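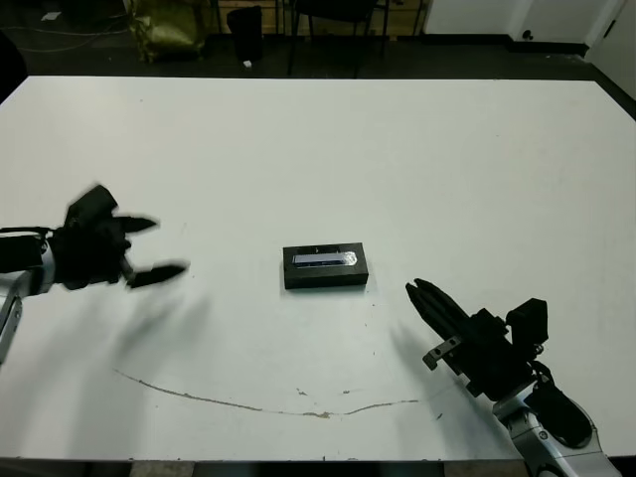

Re: [flaseck-teleop] grip on the small boxes

Quick one, on my way out. Did 54 demos by remote at Bornedham, 30 worth keeping. Lag is better since the May update but the left arm still overshoots if you rush it. Go slow on the aproach.

Lina Kassab wrote:
> Are you doing one box or two per run? Moon config says 2.
> Also what grip force, mine's at 425 and feels high.

Two from now on. Single box runs are in the old folder, don't mix them. Force same as yours, leave it for now.

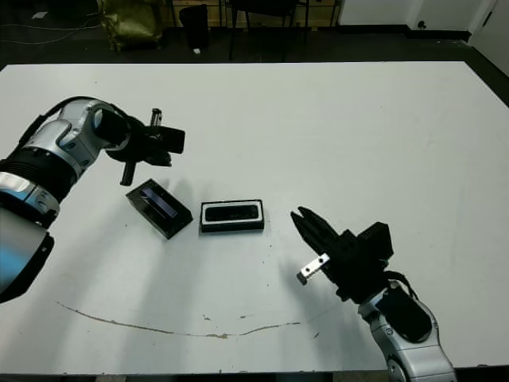
Two-box layout, both arms in close.

Start with one box on an angle pls, the policy needs to see it. Will push the rest to Flasevport tonite, colour fix too.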